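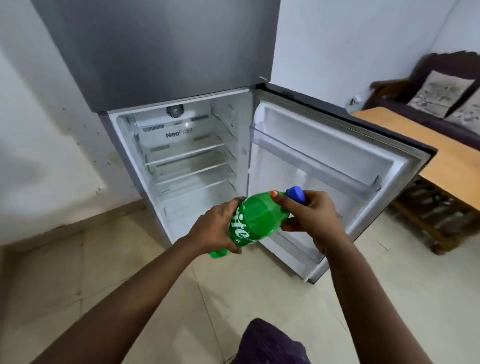 Week 4 handout: cold drinks at home, from shelf to glass

Okay, last week ran long (my fault, I got going about butter), so I'm putting the cold-storage stuff on paper and we'll save class time for the tasting. Bring your own cup this time, please!

First, warm air. Every time you open the door, some of the cold spills out at your feet and room air takes its place. Know what you're after before you pull the handle. Lộc asked whether a full fridge does better than an empty one, and yes, a bit, as long as the vents at the back stay clear. I lost a whole head of lettuce to a blocked vent in February and I'm still sore about it.

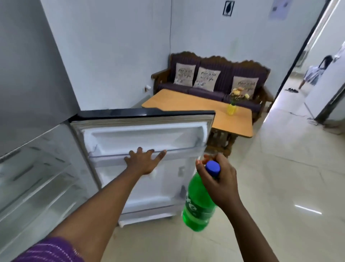 Then there's the question of where a bottle should live. The door is handy but it's the warmest spot, and it swings. That's fine for soda you'll finish today. Milk goes on a shelf, and Yến, I know yours won't stand up there, so take a shelf out or move it one notch.

A word on door bins: push them down until they seat, and test with your hand before you load them. 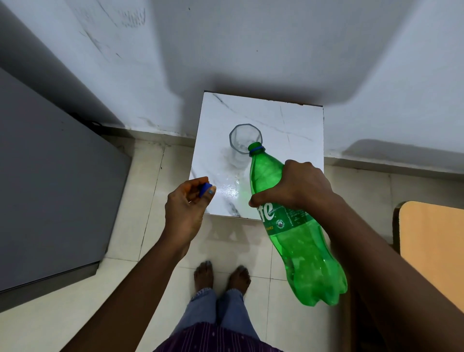

Fizz is mostly a matter of temperature and patience. Cold liquid holds on to its gas much better, so chill the bottle well and leave it alone for a while before opening. Set the glass out first, empty and ready on the table, and keep the blue cap in your other hand while you pour, so it can go straight back on. Tilt the glass if you can, pour down the side, and don't rush the last third!

For next time: reading is page 181 of the packet. Ilari has the spare copies.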